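Hilo rápido sobre estudiar oposiciones con 41 temas y un trabajo de tardes. Lo escribo en el bus así que perdonad las faltas

Empecé en febrero. Sin academia. Bueno, con academia dos semanas, la Gomia, la online. Me borré. Vídeos de una hora para contar lo que cabe en media página

Lo primero que hice mal: subrayar. Todo. Llegué al tema 16 con los quince anteriores pintados enteros y sin acordarme de nada del 3. Ni del 2. Del 1 un poco

Entonces regla nueva, un solo color por tema. Uno. Si dudas si subrayar algo, no se subraya
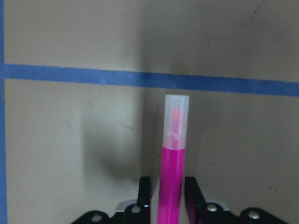

rosa, con su tapón. uno y ya

El rosa es para plazos y nada más que plazos. Diez días, un mes, tres meses, silencio administrativo. Lo demás a lápiz

Me preguntáis por las fichas. Sí, hago fichas. No, no las vendo. Tamaño cuartilla, pregunta delante, respuesta detrás, máximo cuatro líneas. Si no cabe en cuatro líneas son dos fichas

La app de repaso que uso es Strazds. Fea como ella sola pero no te manda notificaciones con caritas. Me salen las que fallo y punto. El modo examen se cuelga a veces, guardad antes

Horario real, no el de los vídeos de gente que se levanta a las 5:
7:30 a 10:30 tema nuevo
11 a 13 repaso y test
trabajo
por la noche NADA. Lo intenté por la noche y leía la misma linea seis veces

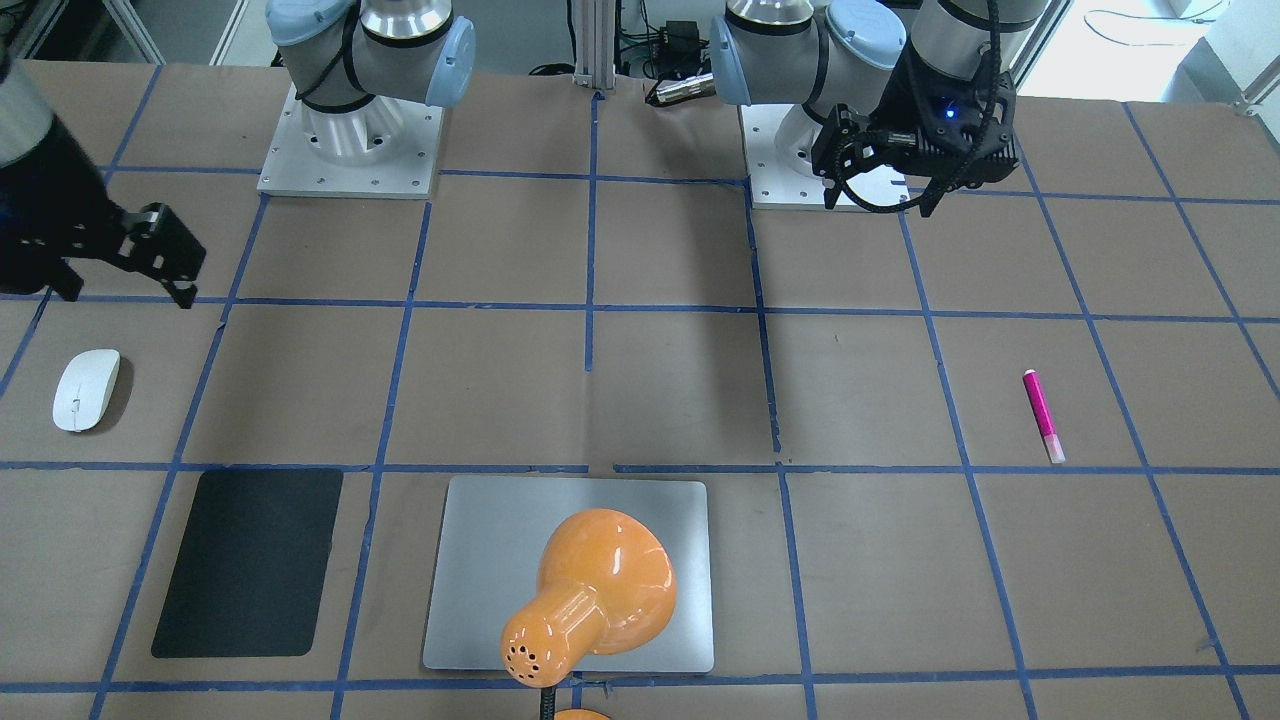

Sigo, que me he bajado del bus. Los domingos simulacro completo. Con cronómetro y el móvil en otra habitación. El primero fue una masacre, no voy a poner la nota. El último aprobado raspado, y tan contenta

Penalización: aprended a dejar en blanco. Yo contestaba todo por orgullo. Ahora si no descarto dos opciones paso a la siguiente. Solo con eso me subió la nota más que con un mes de leyes

Dinero, que nadie habla claro. La Gomia con el pago completo eran 2.000 euros. Temario de segunda mano, imprenta del barrio y la biblioteca de la calle Risanberg: muchísimo menos. Ojo con la segunda mano, mirad que la ley esté actualizada. A mi me coló un tema entero derogado y me lo aprendí, vaya que si me lo aprendí

Imprimir las leyes del BOE sale a cuenta. A dos caras y con margen ancho para apuntar. Encuadernado en espiral, que el canutillo se rompe 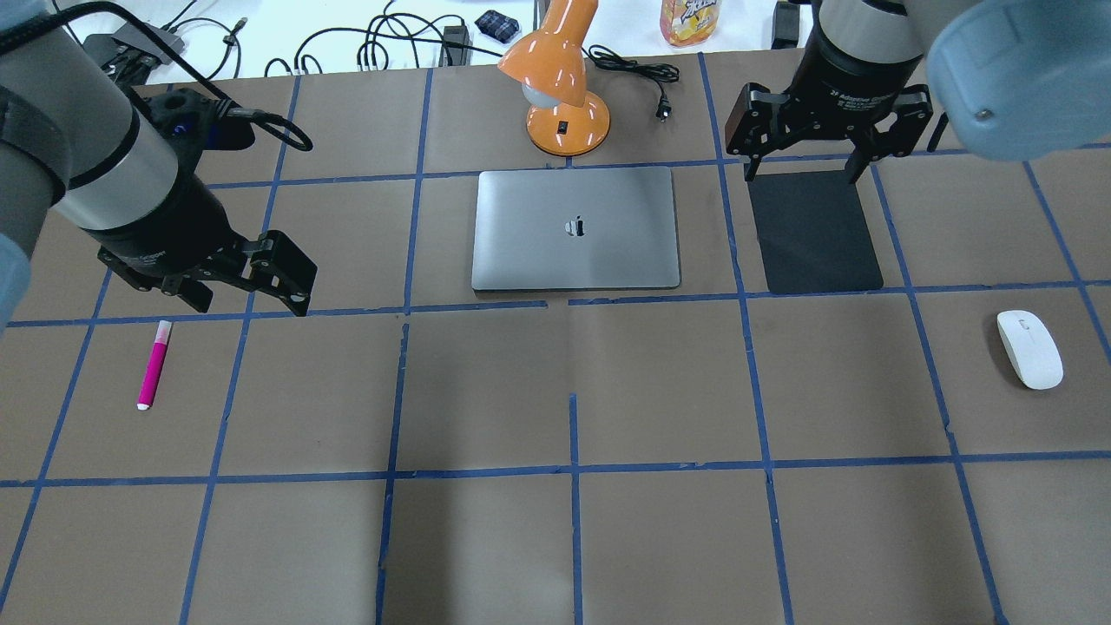 Otra cosa, la silla. Me reí de la gente que hablaba de sillas. Al tercer mes no podía girar el cuello. Me pillé una Stilluson rebajada y duermo mejor. No me patrocinan, ojalá

Y descansad un día entero. Entero es sin "bueno, una fichita". Yo los sábados no abro nada. La semana que me lo salté acabé llorando con la ley de contratos en la cocina

Dudas que han caído por privado: no, no sé cuándo sale la convocatoria. No, el tema 22 no se puede dejar. Sí, el 38 es infumable para todo el mundo

Luego subo la plantilla de vueltas al temario, la tengo en una hoja de cálculo bastante cutre. Entro a currar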